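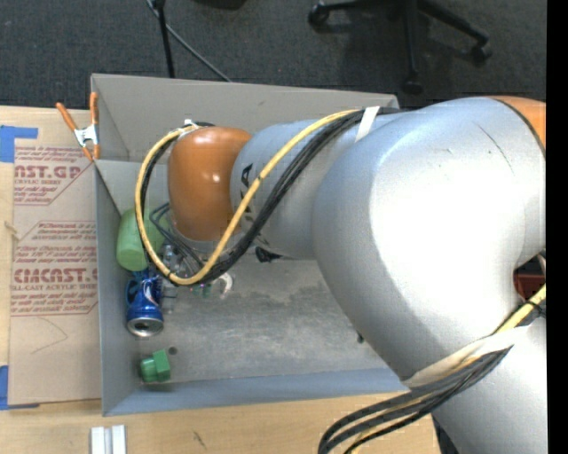
The gray bin and its table

Welcome to the Bins and Tables page of the Wendidach gallery, which has been promised for long enough that a few of you have started asking after it by name. I'm Rostam Kiani, and I look after the storage side of things here: the shelves, the packing materials, the bins and whatever the bins are standing on. It sounds like dull work and I suppose some of it is, but I've grown very fond of a good plain container over the years, and I hope a little of that rubs off on you as you scroll.

Bin on the light wooden table

An open gray bin, rectangular, with tall thin sides. The floor of it is nicely worn, and I'll admit that a worn floor is my favorite thing in any bin – a brand-new one always looks to me as if it's waiting to be told what it's for.

About the sides

I like a tall side. You can fill a bin like this without everything sliding over the rim the minute somebody bumps the table, and a thin wall leaves you more room inside for the same space on the shelf. The trade-off is that you shouldn't pick up a heavy one by a single edge, tempting as it is when your other hand is holding coffee.

About the table

Light wood, which I chose over a dark top after a long and friendly argument at our Saltau storeroom. Small parts show up well against it, and so does dust, so it gets wiped more often than it otherwise would (I call that a point in its favor, though not everyone agrees with me). If you're setting up a table of your own, try it at standing height with a full bin on top before you settle on the legs. The bin adds more height than you'd think, and your shoulders will let you know about it by the afternoon.

A few notes on looking after bins

Empty them fully now and then, turn them over, give the corners a soft brush, and wash them with warm water and a drop of dish soap. Let them dry upside down before you stack them. We stack no more than five high at Saltau. Over at Nondumel they go higher, and they also have longer arms than I do.

Scratches on a bin floor don't bother me at all. A crack does, especially one starting at a corner, and I take a cracked bin out of use the same day and find it some gentler job, like holding paper scraps under a desk.

Labels

We number ours on paper tags, and in January the list reached 315, with three tags missing that I'm still hoping to find behind the Azimi shelves. If you come across one, please put it in my tray by the door. There's usually a cookie in there too, and you're welcome to take it.

More from the Wendidach gallery: Shelves and Racks, Paper and Twine, The Saltau Storeroom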